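Glare and Reading Comfort on Classroom Desks

Student project report, Iswood College, design and environment course

1. Background

Our project looked at how the surface of a desk affects people who read and write at it for long periods. Iswood College replaced most of its study furniture two years ago, and the new desks are much paler than the old ones. Several students had told us they got tired eyes in the Grajales reading room, so we chose that room for the survey and compared it with the older Lolano room on the floor below.

2. Method

We handed out a one-page form in both rooms during the autumn term and got 299 forms back. The form asked where the person was sitting, how long they had been there, whether they had moved seat, and how comfortable they found the desk on a scale from 1 to 9. We also took light readings at each desk with a borrowed meter, in the morning and again after lunch. The highest reading was 1259 lux, next to a window in Grajales. The highest in Lolano was 697 lux.

Shadow was recorded as well as brightness. A desk can have a good average reading and still be awkward if one half is darker than the other, as the eye has to keep adjusting when the page crosses the line.
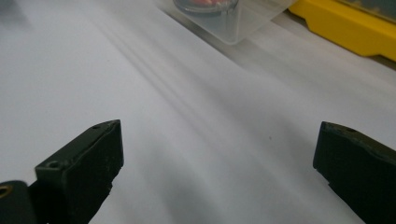 Figure 1. Soft shadow streaks across a white surface, with the brighter side to the left.

3. Results

Window seats in Grajales were the least liked in the morning and among the most liked in the afternoon. In Lolano the scores hardly changed during the day. People who used laptops complained less than people who used paper, which we did not expect. Some wrote that they turned their chair sideways to keep the light off the page.

The comments on colour were mixed. A good number of people said the pale desks made the room feel bigger and cleaner. Others said white paper was hard to pick out against them, and a few put a coloured folder under their notes.

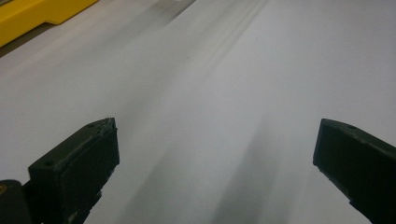

Figure 2. Pale white-grey surface.

4. Trial with desk mats

We put Vovow desk mats in mid-grey on one row in Grajales for two weeks. Comfort scores on that row went up, mainly in the morning. The row was a short one and the weather was dull for most of the second week, so we would want to repeat the trial in June.

5. Suggestions

Fit blinds to the east windows before buying anything else. Keep a stack of mats by the door for people to borrow.

Comments

deskbound: Did you ask about the ceiling lights? They bother me more than the windows.

Second year, textiles: The mats were good but they slide about when you rub something out.

mapleroom: Lolano is better all round, apart from the chairs.

Iswood College student projects | Contact the library desk | Back to top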